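Padlocks and Keys: How to Sort, Pair and Store Small Locks

Issued by Flidcombe Shared Services, Facilities Guidance Section
Revised April 2020

Purpose

This page sets out the procedure for sorting padlocks, matching each one with its key, and returning the complete sets to storage. It applies to the Semon building, the Aidoo annex and any desk or locker area managed by Flidcombe Shared Services. Staff who hold a single personal padlock may go directly to Step 4.

The stock count completed in January recorded 573 padlocks across all sites. Of these, 14 had no key on file. Most of the missing keys were later found in desk drawers, still on their original rings. The procedure below was revised after that count and replaces all earlier instructions.

Before You Begin

Set aside a flat, well-lit area. A table is preferred, but a clean section of floor is acceptable for larger batches. You will need:

- a stack of plain paper tags with string
- a fine-point permanent marker
- a soft, dry cloth
- graphite lock lubricant
- the site lock register
- one lidded box for complete sets and one for unmatched items

Do not use cooking oil or heavy grease in any lock. Both collect dust and will cause the pins to stick.

Step 1. Bring the Locks Together

Collect every padlock from the area you are responsible for, including those that are hanging open on unused lockers. Check drawers, coat hooks, supply shelves and the bottoms of storage bins. Place the locks where each can be seen separately, and sweep up grit before laying them down. Small debris on a concrete floor is easily carried into a keyway when a lock is set on its end. A padlock with a tall shackle, such as the red one in use at the Semon site, may be stood upright on its body while you work.
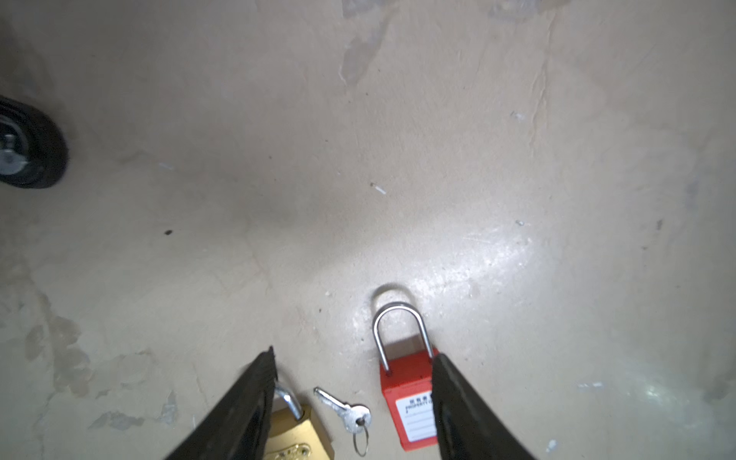
Step 2. Separate Locks From Other Items

Padlocks are often stored with general office supplies. Remove anything that does not belong with the locks and return it to its proper place. Staplers and calculators go back to the supply desk. Books are to be returned to the reading shelf. Paper clips and loose coins should be placed in a dish and dealt with at the end.

Once the other items have been cleared, group the padlocks by body color and then by size. Color is the quickest guide when a lock must be identified from the register. Brass, red and black locks are entered on separate sheets, and a lock entered on the wrong sheet is treated as missing at the next count. If a key is already in a lock, leave it there until the lock has been tagged.
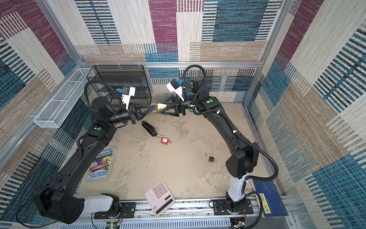 Step 3. Inspect the Body and Shackle

Wipe each lock with the dry cloth. Look for cracks in the body, rust on the shackle and dirt packed around the shackle openings. Open the lock and move the free end of the shackle from side to side. A small amount of play is normal. If the shackle can be pulled out of the body, the lock must be withdrawn from service and recorded as damaged.

Apply a small quantity of graphite to the keyway of any lock that feels stiff. Insert and remove the key several times, then wipe the key clean.

Step 4. Match and Test the Key

Test one lock at a time. Hold the body firmly in one hand and insert the key fully before turning it. A key that enters only part of the way is the wrong key or is meeting an obstruction, and it should not be forced. Soft keys bend easily, and a broken key is difficult to remove.

When the key turns, confirm three points before accepting the pair: the shackle releases, the shackle closes again with light pressure, and the key can be withdrawn as the maker intended. Some padlocks retain the key while the shackle is open. If yours does so, close the lock before attempting to remove the key.

A key with a small metal ring may be left on that ring. The tag string should be passed through the ring, and a second tag bearing the same number should be tied to the shackle.
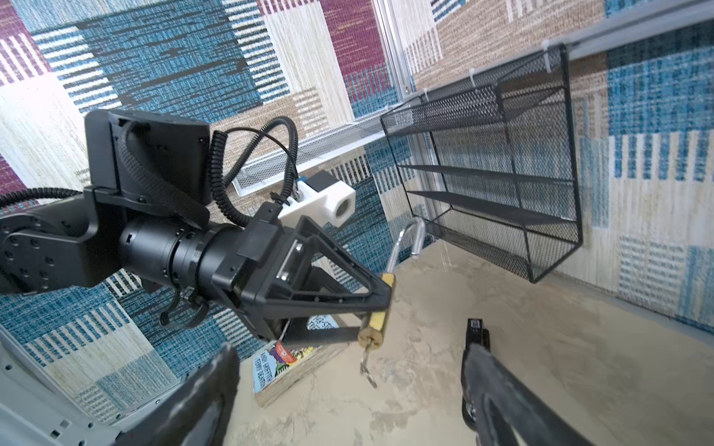 Write the number clearly on both sides of each tag. Numbers are issued in order from the register, and the current series for the Aidoo annex begins at 863. Do not reuse the number of a lock that has been withdrawn.

Step 5. Record and Store

Enter the tag number, body color, shackle length and location of each complete set. Place the set in the lidded box with the shackle closed. The spare key, where one exists, is to be kept in a separate envelope in the key cabinet and must not be stored with the lock.

Locks without keys, and keys without locks, go in the unmatched box. Items in that box are held until the next count. Requests for replacement locks should be made on Form 1140, available from the Clonisell supply counter.

Padlocks intended for outdoor gates are covered by separate guidance and should not be entered in the indoor register.

Related Guidance

Labeling Shared Desk Supplies
Care of Wire Mesh Organizers and Baskets
Reporting a Lost Locker Key
Outdoor Gate Locks: Seasonal Maintenance
Returning Books to the Reading Shelf

Contact Facilities Guidance | Copyright Flidcombe Shared Services | Back to top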